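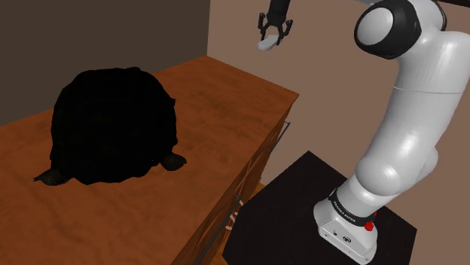
Render: black fabric on a wooden dresser, white robot arm at right.

I wind my own coils, and I think more adults who already vape should try it. I know how that sounds. The first time I saw someone do it, at the counter of a little shop in Brenenton, I thought it was a hobby for people who also fix their own watches. Then Albertina Pinheiro, who runs the place, handed me a length of wire and a screwdriver, and I was hooked before lunch!

My case is simple. A factory coil is a sealed little thing you throw away when it starts tasting like burnt toast. A coil you wound yourself you can clean, re-wick with a pinch of cotton and keep using. I bought 40 feet of wire in September and I've barely made a dent in it. My Skedine tank has had the same coil for nine weeks (the cotton gets changed far more often, of course), and it tastes better to me than anything that came in a blister pack.
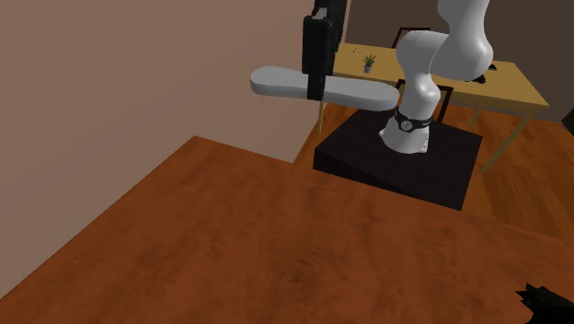 The arm on its black pedestal, computer rendered.

People will say it's fussy, and sure, it is. You have to check the resistance every single time, and you have to know what your battery can take. I wouldn't hand a rebuildable to somebody on day one, and Terence Dawber, who argues with me about this on the Drirkura forum, is right that a badly made coil can short. His thread on the subject has 2,937 replies and I've probably written too many of them. But he goes from there to saying everyone should stick with sealed pods, and that's where he loses me. Learn Ohm's law, buy a decent meter, ask the person behind the counter to look over your first two builds. It took me an evening.
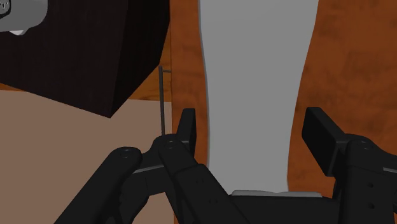
And what an evening! There's a real pleasure in getting the wraps even, pulsing it slowly and watching the glow spread out from the middle. My early ones were terrible, lopsided things with one leg longer than the other, and I still kept a couple in a jar. I also started noticing what I was using, how much liquid went through in a day, how strong it was, and I ended up on a lower nicotine level than I'd bought for years. I can't promise that to anyone else. With the pods I just never looked.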